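Informe de avance n.º 3 – Automatización de la preparación de pedidos en la planta de Saltel
Destinatario: Fondo Ondano
Responsable del informe: Oriana Medina
Fecha: 8 de junio de 2025

1. Estado de los trabajos

La célula Flesska trabaja desde febrero en el puesto de clasificación de piezas pequeñas. En el periodo se registraron 3.100 ciclos, de los cuales 345 requirieron intervención manual. La mayoría de las intervenciones corresponde a piezas en contacto entre sí, caso que el planificador actual no resuelve de forma fiable. Bijan Bakhtiari ha separado esos ciclos en un registro propio y los utiliza para ajustar la secuencia de aproximación.

Las pruebas de ajuste se hacen fuera de línea, sobre tablero de madera y con bloques de formas y colores distintos. Se alternan piezas aisladas y piezas agrupadas. 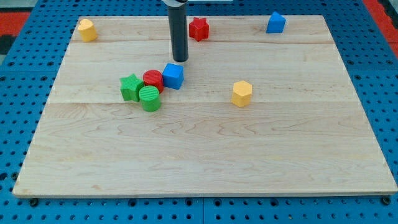
Figura 1. Tablero de pruebas con ocho bloques; la herramienta, sobre el cubo azul.

2. Efectos en el puesto de trabajo

El personal del turno ha pasado de clasificar a mano a supervisar la célula y atender las paradas. La carga de movimientos repetitivos baja, pero el trabajo resulta más fragmentado: Soo-ah Yoon señala que las paradas cortas impiden dedicarse a otra tarea con continuidad. Se ha acordado agrupar los avisos no urgentes y revisar el reparto de funciones con Virgilio Sarmiento.

La formación en rearme y recuperación de errores está completa para dos de los tres turnos. El tercero queda pendiente – falta fijar las horas de sustitución.

3. Próximo periodo

– Repetir la serie de 781 ciclos con piezas en contacto.
– Cerrar la formación del tercer turno.
– Entregar a Orvokki Lappalainen la propuesta de nueva descripción del puesto.

No se solicitan cambios en el presupuesto.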